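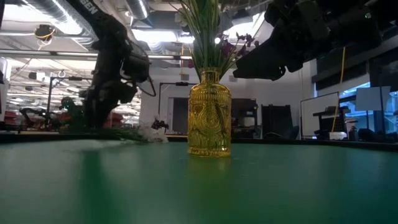
Thaís Rangel thinks I've been too soft on the two-arm kits. Her comment under my last post was that a shop paying for a pair of arms should get a pair of arms that does something on delivery, and that everything else is a hobby with an invoice. Fair. I've been chewing on it all week and I half agree.

So, the Ellenard package from Sikivari. Two arms, two grippers, a table mount, the software, and what the price list calls a "household handling" starter set. 2,000 a month on lease, 400 extra if you want the support line. You do want the support line. More on that in a sec.

My complaint isn't the hardware. Hardware's fine. My complaint is what gets sold as the job. Flower arranging! Artificial stems, a glass vase with a narrow neck, go. It looks gentle and it demos well and I understand why sales people love it. It is also a rotten first task for a paying customer. Thin stems bend. Leaves catch on other leaves. One stem standing up in the vase and the next one flat on the table are two completly different grasping problems, and the starter set treats them like one.

Kragh does it the boring way. Boxes first, then bottles, then soft stuff, and you sign off each stage before the next one opens up. Duller to watch. Better product. A person with no robotics background can see where the thing stops being reliable and decide if that's good enough for them. With Ellenard you get thrown in at the deep end and then you ring support, for 400 a month.

To be fair to Sikivari, the hard task does teach you something. Two arms around one vase means you have to think about who holds and who places, and a lot of cheaper kits dodge that by never letting the arms near each other. Stustov dodges it. Their second arm is basically parked most of the time, which, why am I leasing it.

Where I split from Thaís is on delivery day. I don't think any of these should work out of the box, not at this price, and I'd be suspicious of one that claimed to. What I want is an honest number. Five tries with a new stem, how many end up in the vase? Put it on the price list. Put the bad number on there. I'd lease from the firm that printed a 2 out of 5 way before the one that sent me another slick video.

Sikivari say there's a revised starter set coming in October, with an easier first stage. Good. Should of been there from the start. Until then my advice is take the short lease, skip the flowers for the first while, and start with something that doesnt flop.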